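Chapter 9
Environment Variables and the Search Path

When a user types the name of a program at a prompt, the shell must decide which file on disk to run. It does so by reading a short list of directories stored in an environment variable named PATH. This chapter covers how that list is built, who inherits it, and why two windows on the same computer can give different answers to the same command.

9.1 What a process inherits

An environment is a block of name and value pairs attached to a running process. A new process normally receives a copy of its parent's block at the moment it starts. Later changes made by the parent do not reach the child, and changes made by the child never reach the parent.

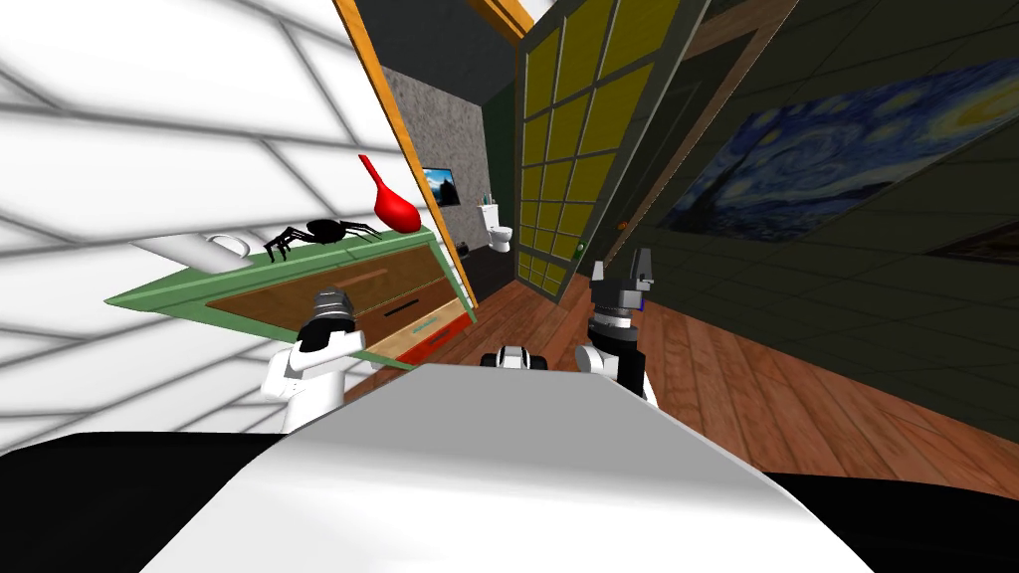 A copy is also taken when a terminal window opens. A variable edited in the system settings will therefore be missing from any window that was already open. Close the window and open a new one before testing the change. If the terminal was launched from an editor, the editor must be restarted as well.

9.2 Order of search

Directories in PATH are searched from left to right, and the first match wins. Suppose the build tool Skalleck is installed twice, once by the system package manager and once in the user's home directory. Both copies may work. Only the one whose directory appears first will run when the bare name is typed.

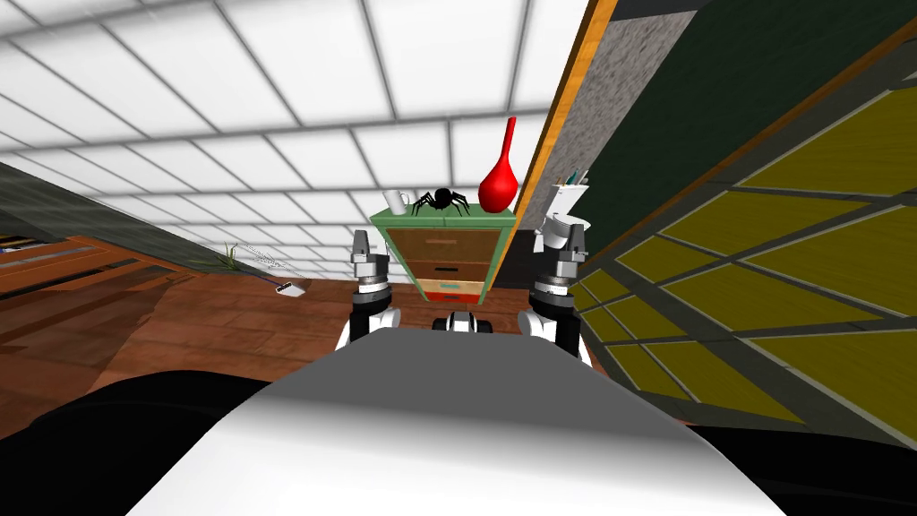
Kirsty Bellamy

The separator differs by system. Windows uses a semicolon; Linux and macOS use a colon. A script that joins directories with the wrong character produces one long entry that matches nothing, usually with no error message. The log viewer Nevau, used in the exercises, prints each entry on its own line and makes this fault easy to see.
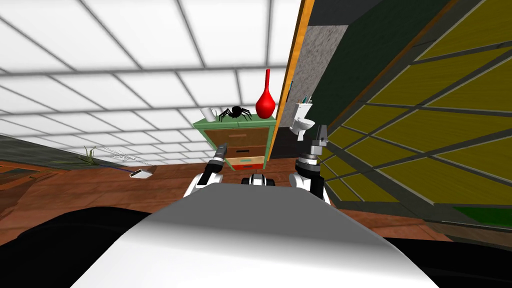
Duplicate entries are harmless to correctness but slow to read. The sample profile in Listing 9.1 contains 44 entries and has a total length of 3539 characters. It grew this way because the installer for Carré appended its directory on every upgrade without testing for an existing entry.

9.3 Temporary and permanent changes

A variable set at the prompt lasts until that shell exits. To make the setting permanent, place it in a startup file or in the system settings. Use the first method while testing.

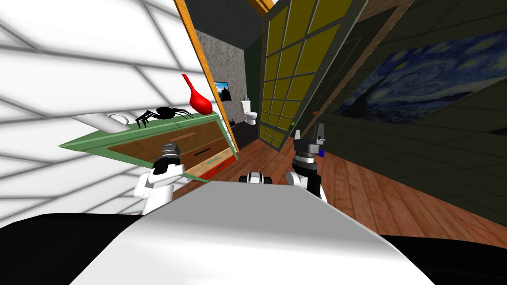

Department of Applied Computing, Camurcombe College

Before editing a permanent value, save the existing one to a text file. Some older tools truncate a long value without warning, and the lost entries cannot be recovered from the variable itself. Section 9.4 gives the commands for saving and restoring PATH on each system.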